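Speaker notes: "The clear table and other promises"
Ilville community hall, evening session

Start without the slide. Ask who has read a book on decluttering. Then ask who has read two. Wait for the laugh, and move on before it dies.

I was asked to speak for 30 minutes on keeping a family table clear. I should say early that I don't believe in the clear table. I've seen it in catalogues. I have yet to see it in a house where people eat, read and have children in the same room.

The rule we all know: everything has a home, and it goes back there the moment you've finished with it. Fine for a saucepan. Now try it with reading glasses. Where is the home of a pair of glasses? If you say "the case", I'd like to know where the case is. (Pause. Someone always checks their bag.)

The Stuvthorpe figures. Be fair to them, they did at least ask people. They sent the form to 400 households and 266 sent it back. Of those, 153 said their main table was "usually clear by bedtime". What does usually mean? Clear of what? The form didn't say. One reply had "clear" ticked and a jam ring on the paper. I don't call anyone a liar, I just wouldn't build a method on it.

The Sheehan method, for those who paid for the course. Sort by kind: toys, papers, bottles, boxes. Each kind gets a tub. I tried this for most of October. My objection is that the tubs came to live on the table. Also, sorting by kind puts a drink with a bottle of something else entirely, and they don't want to be in the same tub. By kind sounds tidy when you say it out loud. In use I'd sooner sort by who will come looking for it, and how cross they'll be.

So, what I do instead. Keep this bit slow, people write it down.

Glasses first. Anything that bends or scratches comes off before you touch the rest. Fold the arms in, put them somewhere high, same place each time if you can manage it.

Then bottles, lids checked, upright.

Then boxes. Open them before you move them. Half the boxes I have moved about in my life were empty.

Flat things next, cards and post. Under a toy is where they go missing.

Soft toys last. They don't spill or break and they can be thrown.

Cloth off, shaken out of the back door, back on. If it's a checked one you may get another day out of it. I make no claims for plain white.

Expect the Serkville question: "But doesn't it all come back by morning?" Yes. I don't have an answer to that, and I'd be wary of anyone who sells you one. The order of clearing saves me a bit of bother and I have broken fewer pairs of glasses. That is the whole of the claim.

If time is short, drop Sheehan and keep Stuvthorpe.

Last slide up. Ask the room what they'd pick up first, and let them argue. Leave it on screen through questions.

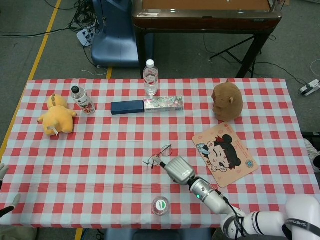 Last slide: glasses, bottles, boxes, a card and two soft toys on a gingham cloth.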